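Mobile whiteboard

A mobile whiteboard, also called a freestanding whiteboard or a whiteboard on stand, is a writing board with a smooth white surface which is carried by its own legs and is not fixed to a wall. It is used in classrooms, offices, workshops and rented halls, where the arrangement of the room is changed often.

Construction

The board consists of a writing panel, a frame and a stand. The panel is a thin sheet of coated steel glued on a light core. Cheaper panels have a melamine coating, and those do not hold magnets unless a metal sheet is placed under it. Enamel panels are heavier and more resistant to scratches. The frame protects the edges and gives the panel its stiffness. It is commonly of aluminum, in natural color or painted.

The stand has two side legs joined by one or more cross bars. In some models the feet have casters, of which 2 or more can be locked. In revolving models the panel turns on a horizontal axis, so both faces can be used. The workshop Pasum, in the town of Noston, began to produce revolving boards for schools in the district of Clatora, and in its first year it delivered 1,487 pieces.
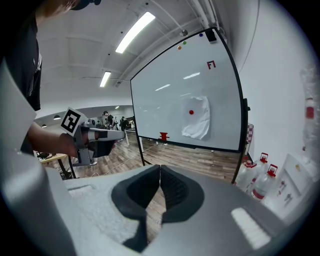
Magnets are the most usual accessory of the steel whiteboard. They hold paper sheets, timetables and drawings without making holes, and they can be moved many times. Small round magnets in different colors are kept near the upper edge, as with the orange, green and dark blue ones on the black-framed board, so that the middle stays free for larger things. Color is also used as a sign: in the planning method taught by Mounir Saber, a teacher of office organization, each color belongs to one person or to one kind of task. A weak magnet holds a single sheet of paper well, but it slides down when several sheets are put under it.

Writing and cleaning

Writing is done with dry-erase markers, in which the color is mixed with a substance that prevents it from sticking to the surface. Black, blue, red and green are the common colors. The marks are removed with a felt eraser or a dry cloth. Marks which stay for many days become difficult to remove and need a cleaning liquid. The handbook of the Nutsugah school recommends to wash the board with clean water every 7 days and to dry it completely.

Placement

A glossy panel reflects ceiling lamps, and the reflections can disturb the reading from some seats. Turning the stand by a small angle is normally enough to correct this. On wooden floors, rubber caps are put under the legs to avoid scratches.

See also

Blackboard
Flip chart
Notice board

Page last changed: Apr 26, 2021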